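Shared Tables Open for the Fall Term at Howlader Hall

Long worktables with partition panels are now available to students and members of the public on the ground floor. 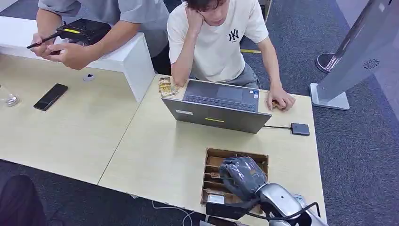 Who may use the new study tables? Anyone holding a current library card or a student card may take a seat during opening hours, and no reservation is needed for individual work.

The shared tables went into regular use in September, following the renewal of the ground-floor reading area at Howlader Hall. They replace the single desks that had lined the north side of the building for many years. The hall now offers 123 seats in all, and the majority of them are at shared tables suitable for laptop work.

The tables were supplied by Bidalard, a regional furniture maker, and were selected after a trial period in the spring. Visitors who took part in the trial asked for more surface to spread out papers and devices, and for some form of divider between neighbors. The pale beige tops are made in sections that can be joined to form a longer surface, and white panels stand between some of the working places. The panels are low enough that a person standing on one side can lean over and speak with a colleague, an arrangement that several study groups had requested.

Staff have observed that the area is used in different ways over the course of a day. Mornings are generally quiet, with visitors reading or working alone on their own computers. In the afternoon, small groups tend to gather, and conversation at a moderate level is permitted in the section closest to the entrance. The section beyond the periodicals shelves remains a silent area at all times.

Visitors are welcome to bring laptops, tablets, external drives and similar equipment. Power outlets are available along the wall and beneath the tables nearest to it. Cables should be kept on the tabletop or under the table and should not cross the aisle. Each seat is intended for one person and that person's belongings, and bags should be placed on the floor or in the lockers by the stairs.

Drinks are allowed at the shared tables, a change from the previous rules. Water may be brought in a glass or bottle, while hot drinks must have a lid. Food remains limited to the lounge on the second floor. The hall asks that any spill be reported to the front desk promptly so that the surface can be cleaned before the next visitor arrives.

Personal items should not be left unattended. Under the revised rules, a seat that has been left for longer than one hour may be cleared by staff, and any belongings will be taken to the front desk. Small items such as phones, styluses and storage drives are kept in a locked cabinet and may be claimed upon presentation of a card. Items not claimed within five weeks are transferred to the municipal lost property office.

Groups that wish to work together for a longer period may reserve one of the seven enclosed rooms on the second floor. Reservations are made through Guvuvik, the hall's online booking service, and can be entered up to five days in advance. The rooms have a wall screen and a whiteboard, and markers are issued at the front desk. Groups that do not arrive within the first part of their reserved time will lose the room to those on the waiting list.

The renewal is the first part of a wider plan for the building. The next stage concerns the lighting above the periodicals shelves and the replacement of the older chairs, some of which are still in use at the new tables. Work will be carried out before opening time wherever possible - notices will be posted at the entrance when a section has to be closed. The Hernura branch is expected to receive similar tables once the work at Howlader Hall is finished.

Comments on the tables and the revised rules may be left in the box at the front desk or submitted with the form on the Guvuvik page. An information session will be held in the ground-floor lobby on Saturday at 10 a.m., and staff will be present to answer questions on seating, lockers and room reservations.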